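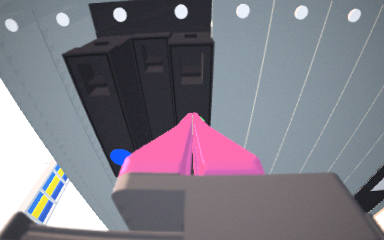
# How to read a tent's waterproof rating without being taken in

Shops love a big number on a swing tag. I have bought enough bad tents to distrust all of them, so before you spend anything, work through the steps below. You need the tent, a jug of water, a towel and half an hour.

## 1. Find out what the number measures

The rating is given in millimetres and comes from a test on a flat piece of new cloth. It says nothing about seams, zips, or the corner where your rucksack leans all night. My old Falto claimed plenty and still let water in at the door on its second trip.

Check whether the figure is for the flysheet or the floor. Sellers often quote whichever is higher. On the Skasutent page I had to open the full spec sheet to learn that the flysheet was rated at 1030 — low for anyone camping in November on a hillside.

## 2. Look at the seams

Turn the flysheet inside out and run a thumb along every seam. Tape should lie flat with no bubbles. If it lifts when you pick at it gently, send the tent back. "Factory sealed" on the label is a claim, and you are allowed to check it.

## 3. Do the jug test

1. Pitch the tent in the garden and tighten everything.
2. Lay the towel inside, under the longest seam.
3. Pour slowly from the top, and keep going longer than feels sensible.
4. Wait 27 minutes, then feel the towel.

The odd wait is Anikó Szűcs's. She repairs tents and swears by it. I can't see why half an hour wouldn't do, but I've kept to it.

A damp inner wall may just be condensation. Wipe it, open the vents and try again before you blame the cloth.

## 4. Be careful with sprays

Urnutex makes a spray that promises to bring back "as new" performance. It made rain bead nicely for almost 2 months, then stopped. Sprays help the outer face shed water. They won't mend a coating that has gone sticky or started to flake, whatever the can says.

For a leaking seam, use a proper seam sealer, thinly, on clean dry cloth. Leave it overnight before packing.

## 5. Compare prices last

The Enache I use now cost 157, less than two of the tents it replaced, and its tag was the least boastful of the lot. I still sealed the seams myself.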